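Yusri Hartono
@yhartono_bench

1/ Thread on compartment trays. I sort small parts and small everything else in these, and I have opinions on divider layout that do not fit in one post. Mostly for people who keep buying the wrong insert and then blaming the drawer.

2/ Start with the layout. Mine has three compartments: two stacked on the left, one running the full height on the right. Most catalogs sell an even grid by default. An even grid is fine if everything you own is the same size. My things range from washers to screwdrivers.

3/ The long compartment does most of the work. Pens, a steel rule, tweezers, hex keys, snack bars. Check the inside length before you order. Sellers list the outside dimension, and the rim takes its share at both ends. I lost 5 mm that way on my first Stirnar insert and the rule I bought it for has lived on a shelf ever since.

4/ The short compartments want one kind of item each. Put rings and seals in one and leave the other free until something turns up that needs it. If you fill every compartment on day one, the next loose part goes on the table, and it stays there.

5/ Color. I went with black. Pale parts show up well against it: white rings, nylon spacers, anything milky or translucent. Dark O-rings disappear. If you mostly handle black rubber, get a light tray. Lorraine Marsden uses light gray for her seals and finds things faster than I do.

6/ Same goes for the tabletop. A dark speckled surface hides scratches very well. It does a poor job of hiding crumbs and paper bits, which show as pale specks from across the room. I wipe mine with a damp cloth at 18:00 and by morning there are new ones.

7/ Rim height. A raised rim stops round things from rolling off, and it also stops your fingertips from sliding a flat part up and out. For thin rings laid flat, press one edge down and the far side lifts if the ring is stiff enough. Soft ones need tweezers.

8/ On overhang. If an item sticks out past the rim, it will get caught by a sleeve sooner or later. The options are a longer tray, a diagonal placement, or living with it. Diagonal needs width, and a tall narrow compartment doesn't have much. I live with it for anything with a soft wrapper. Not for blades.

9/ Someone will ask about food in a parts tray. This one holds clean, dry parts only. Nothing oiled, nothing with flux on it. Greasy hardware goes in a separate Wornis tray with a lid, on a different shelf. Wrapped bars only, and I would still not do it with an open packet.

10/ Snack bars are a decent test of a compartment, by the way. They are long, a bit bent, and the crimped ends add length you forget to count. If a bar fits flat with both seals inside the rim, most hand tools up to 87 grams in my drawer will fit too. Mine does not pass.

11/ Dividers: fixed or removable. Removable ones sound better. In practice thin rings work their way under the bottom edge, and you end up lifting the divider to get them back. Fixed dividers give up flexibility and keep things where you put them. I have used both and would buy fixed again.

12/ Labels. I tried printed ones on the rim. The adhesive let go in March and I never replaced them. With this few compartments you remember. Past a dozen, label everything, and put the label on the front edge so it can be read with the drawer half open.

13/ Brands, since it comes up every time. The Mutow trays stack well but have a shallow rim. Stirnar is deeper and loses length inside. The Hutapea ones are the cheapest and the corners are square, so dust collects there and a cloth won't reach it. A dry paintbrush will.

14/ Cleaning: warm water, dish soap, soft brush, air dry upside down. No solvents until you have tried a drop on the underside. I clouded the floor of one tray with acetone and it still looks greasy after every wash.

15/ Next thread is drawer liners, once I have measured the last two. If you have a source for a tray with the same layout and 18 mm more on the long side, please reply with the inside length. Current state of the table below.

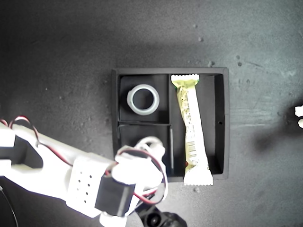
Ring top left, bar on the right, lower seal over the rim.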